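From: Effie Dow
To: chess club list
Date: 12 Mar 2023
Subject: Re: Odd pieces and the garden set

Linnea Solberg wrote:
> Has anyone got the blue rook? I've been through both bags and the
> cupboard and we're still short. Also, do we want a proper box for
> the pieces before August, or are we sticking with carrier bags?

Hi Linnea and all,

Found it! Well, I've got a blue rook at any rate, and I'm fairly sure it's yours. It was in my coat pocket (sorry, sorry) and it's been sat in a basket ever since so I can't lose it again.
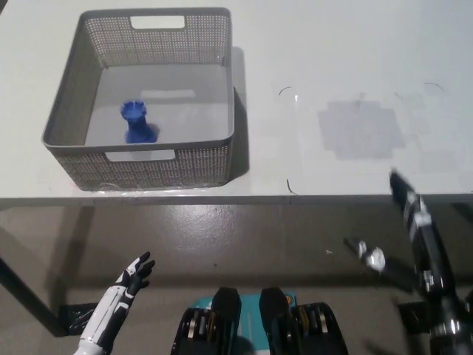
The rook in its new home, grey mesh basket

On the box question, I'd go for baskets like this one. There's a handle slot at each end, and you can see what's in it without tipping the lot out, which with those bags is half the evening gone. Stellan wanted the lidded crates from Strömberg but I find them a pain to carry up the stairs. Could we have one basket per set, with a label tied on the handle?

And yes, before Ylva says it, the table wants a wipe, there are hairs on it. I'll do it before I lay anything else out!

I can bring rook and basket next time. Does anyone have the spare clock?

Effie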